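Student project report -- Cultier arm kit on trial

We use cookies to improve your experience. Accept all | Manage settings

Kit came from Ostarside in April, on loan. Task was simple: pick up the grapes, put them on the plate. Small bench, wood-look top, everything inside reach.

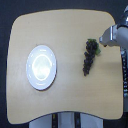 Setup and reach

Manual is thin, 30 pages, half of it wiring. Calibration took 9 tries before the zero would hold -- menu wording is poor. Arm itself feels solid.
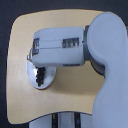
Fig. 2. Forearm out over the bench top.

Gripping was better then we expected. Default force setting kept.

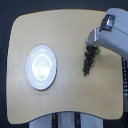

Release needs its own line in the script, easy to miss. Error 1731 came up whenever we left it out and teh manual doesn't list it.

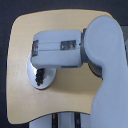

Fig. 4. Forearm and joint ring, from above.

Would hire again, with a better manual.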